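Munuvo supper

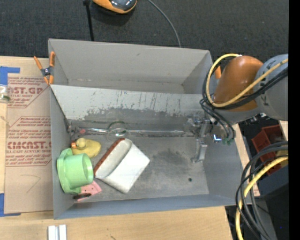 A yellow rubber duck and other small items in a gray bin

A Munuvo supper is a type of fundraising dinner in which guests pay a flat price for a meal and then bid, table by table, for the order in which they are served. The money from the bidding goes to a named local cause. The format is linked with the town of Munuvo, where it has been held every fall for longer than the surviving records can show. Similar dinners are held in Rikitance and in a few smaller places nearby, usually under other names.

Supporters describe the supper as an old custom. The evidence for this is thin, and most of what is repeated about its beginnings comes from souvenir programs printed by the organizers.

Origins

The usual account says that the first supper was held after a harvest failure, when a parish hall had too little food for the crowd and let the hungrier families pay to eat first. No source from the period mentions such an event. The story is also odd on its face, as it has the people worst off by a bad harvest paying extra for their dinner. Later programs changed "hungrier" to "more generous," without comment.

A second account credits a traveling grocer from Rikitance. It appears only in material from Rikitance.

The earliest firm evidence is a handbill for a "supper with bidding" to pay for repairs to a hall roof. The handbill gives a month, October, but no year. Claims that it is the oldest of its kind in the region rest on a comparison of the typeface with other local printing, and the comparison has never been published.

Format

Guests sit at tables of 6 or 16, depending on the hall. The larger tables are said to bid higher, though they also have more people to share the cost, and per guest the difference may be nothing at all. A caller opens the bidding after the soup. Each table puts forward one bidder, who may raise the bid until the caller rings a hand bell.

The highest table eats first. The others follow in order, and the lowest table traditionally helps to clear the plates. In some halls this last rule has been dropped, or is now treated as a joke.

The main dish is normally a stew or a roast that can be held warm for a long time. Complaints about the food served to the last tables go back as far as the complaints about anything else. The 2 kitchens at the Munuvo hall were meant to shorten the wait. The bidding was then lengthened, and the last tables still ate late.

The Polák rule

Under what is called the Polák rule, a table may not win twice in a row. It is named after the Polák Hall in Rikitance, where one business is supposed to have taken first place several years running. The rule is often cited as proof that the supper is open to everyone. In practice a group can split its guests between two tables and win with each in turn, and the rules say nothing against it.

Money raised

Figures for the suppers should be read with care. Organizers generally announce the total bid on the night, before the cost of the hall, the food and the band. The amount handed over to the cause is published less often. Where both numbers are known, the gap can be large.

The best-known claim is that the Munuvo supper has supported more than 65 local causes. The list behind it counts the town band under three spellings and includes at least one group that was formed to run the supper itself. It also makes no distinction between a one-time gift and yearly support.

It is also unclear whether the bidding raises more than a plain collection would. The Zoltetti Benefit, a spring dinner in the same town, charges a higher ticket price and has no bidding. Its backers say it brings in as much — but they have not released full accounts either.

Reception

Local papers cover the supper warmly, as a rule, and often print the organizers' text with few changes. Critics have objected that serving dinner by ability to pay sits badly with a charity event. The standard reply is that everyone gets fed, and that nobody is made to bid. A table that stays silent does, however, eat last, and guests at such tables have described pressure from the caller to put in "something small."

Attendance is regularly described as growing. The hall has sold out in most recent years, but its seating was reduced after a change in the fire rules, and a sold-out hall now means fewer people than it once did.

See also

Box social
Charity auction
Potluck
Zoltetti Benefit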